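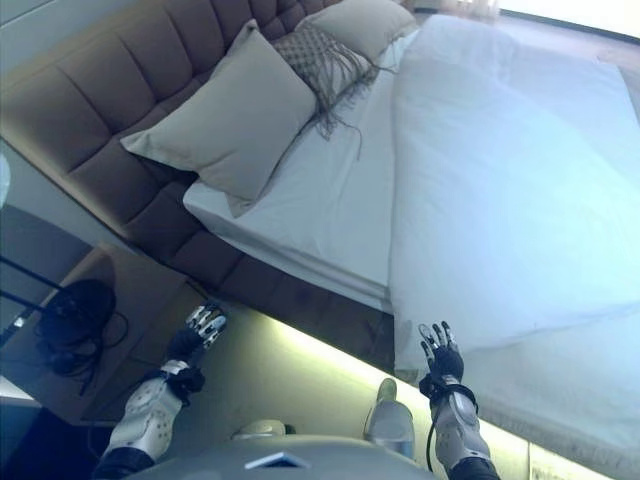 Taking residents to a robot open day, what should we ask to see?
Posted by Usa Kaewkla in Home Care and Housekeeping

I run housekeeping for a small assisted living home. Stornley is holding an open day with a bed-making demonstration by a two-armed robot, and I have been offered five places. Two would go to residents who are curious about it and the rest to my staff. The leaflet says the robot works in a furnished bedroom and that visitors can put questions to the operators afterward. Has anyone been to one of these? I would like to know how long it takes, whether there are seats, and what is worth asking. I don't have a budget to buy anything this year.

3 replies

Vilém Trnka
I went to the one in December. Plan on nearly two hours if you stay for the talk. There were folding chairs along one wall, but not enough of them, so call ahead and have some held for your residents.

The robot worked on one side of the bed at a time. When I was there it straightened the duvet and stopped while the operators checked something on a laptop, then started again. They let us ask for a second run. Do that, and ask them to mess up the bedding first. A duvet that is already folded back neatly is an easier job than what you find at seven in the morning.

Things I would ask:
Is it running on its own or is a person steering it from another room?
Can it change a fitted sheet, or only straighten the top cover?
What does it do with loose pillows, especially ones with fringe or tassels?
How does it avoid a nightstand with cords on it?
What happens if someone walks up to the bed while the arms are moving?

The answer I got to the first one was "some of each," and they were open about which parts. Ask about the sheet too. They did not show it on my day.

Jirayu Srithong
its fine but slow. my mother liked it. parking is bad, use the lot behind the Miettinen building

Inès Lebrun
I agree with most of what Vilém wrote. One thing to add is that the demonstration bed may be nothing like yours. The one I saw had a big padded headboard and a light strip under the side rail. Our beds have raised rails and a crank, and the operators said they had not tried it on that type. Take a photo of one of your rooms and show it to them. I got a much more useful conversation that way than from the talk.

Also, the front entrance has steps. The ramp is on the left side and you need to ring for it.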